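Search this site
Enter keyword Go

Jadlow Walking Group – Questions We Get A Lot

Updated 16th December. Read this first please, then email if you're still stuck.

Do I have to sign up?
No. Turn up. First 3 walks are free, after that it's a yearly membership. Renewals are due in March, whenever you joined.

How far do you go?
Short walk is 2 miles, long walk is 9. Nothing in between right now. We tried a middle one and hardly anyone came.

Where do we meet?
Short walk – the Cliststead park gate, by the notice board. Long walk – the Ehlers Road parking lot. Please don't park in front of the clinic, they have asked us twice.

Is the short walk OK for beginners?
Yes. Paved most of the way, no stiles, no big hills. Strollers fine. Go your own pace, there's always a back marker so you wont get left.

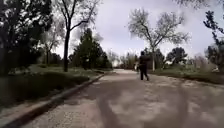
Wide paved path, trees on both sides.

What shoes?
Sneakers for the short one. Boots or trail shoes for the long one, ideally ones you've already worn in. Brand new boots on a 9 mile walk – please don't.

Is it all paved?
No. Parts are packed dirt, and those get slick after rain. Dusty in summer. If you have trouble with uneven ground, email first and we'll tell you which weeks to skip.

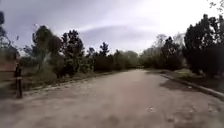 One of the dirt stretches, with the curb along the right.

Can I bring my dog?
Short walk yes, on a leash. Long walk no – it crosses grazing land and the farm has said no dogs. Bring your own bags.

Kids?
Welcome with an adult. Under 12s on the short walk only.

What if it rains?
We walk. We only cancel for ice, lightning or high winds. Cancellations go on the home page by 8 the night before, nowhere else. The old phone line is dead, ignore it if you see it on a flyer.

Do I need the Fisex app?
Not any more. Maps used to be on there, now they're printed and handed out at the start. If you still have the app the routes in it are out of date, so delete it.

Is there a bathroom?
At the park gate, yes. Nothing on the long route untill the cafe, and the cafe is cash only.

Is there an age limit?
No upper limit. Our oldest regular is past 80 and does the long one.

How do I get a refund?
Email within a month of paying. After that we can move it to next year but can't pay it back.

Can I lead a walk?
Please do. Come on a few first, then ask for the leader form at the start. Short first aid course needed – we pay for it.

I lost a glove / hat / water bottle
Lost property box comes to every short walk. Cleared out each March.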